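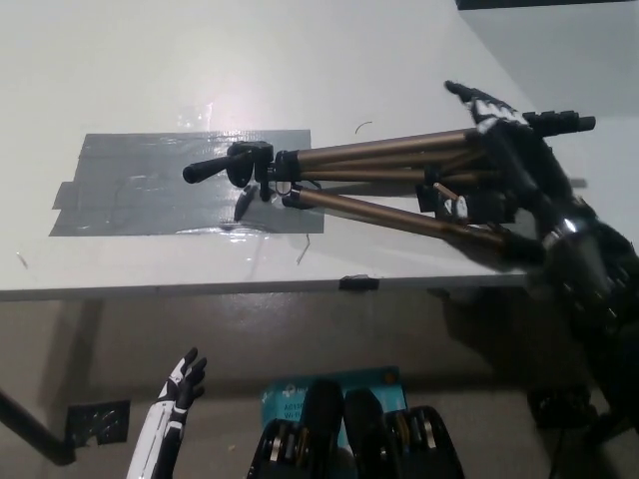 Practical Robotics, Unit 7: Handling Long and Folding Objects

Handout for the Nevent workshop. To be read before the session on 8th May.

Purpose of the unit

Earlier units dealt with blocks, cups and other compact items that a single hand can lift near the middle. This unit moves on to objects that are much longer than the hand is wide. A folded camera tripod is the standard item. Its legs lie side by side as a bundle, its head is bulky, and it carries handles, knobs and levers that can catch on the table or on the fingers.

Groups will work with the humanoid platform in the Samen laboratory. Each group has 18 attempts, which must be divided between the two tasks below.

Task A: one-handed grip

The right hand approaches from above and closes over the legs towards the foot end. The left hand stays clear of the object. Record the position of the grip along the legs, the order in which the fingers made contact, and any movement of the head end when the hand closed. The tripod is not to be lifted in this task.

Students should note that a grip far from the head leaves most of the weight on one side of the hand. The wrist must then resist a turning force, and the object may swing when raised. A worked example is given in Chapter 7 of the Tekwood course notes.

Task B: two-handed lift

The second hand is brought to the head end. It should take hold of the body of the head and must not pull on the pan handle. Both hands then rise together to the height set by the demonstrator, hold, and return the tripod to the table.

Recording

Joint positions are saved automatically. Written notes are not, and must be entered in the group log before leaving the laboratory. Failed attempts are to be kept and marked as such. The shared set from previous years contains 1,045 attempts and may be used for comparison.

Assessment

A report of no more than 400 words is required from each group. It should compare the two tasks and discuss one failure in detail. Groups with no failed attempts may select a case from the shared set. Reports are submitted through the Sheikh portal. Resubmissions are accepted in August.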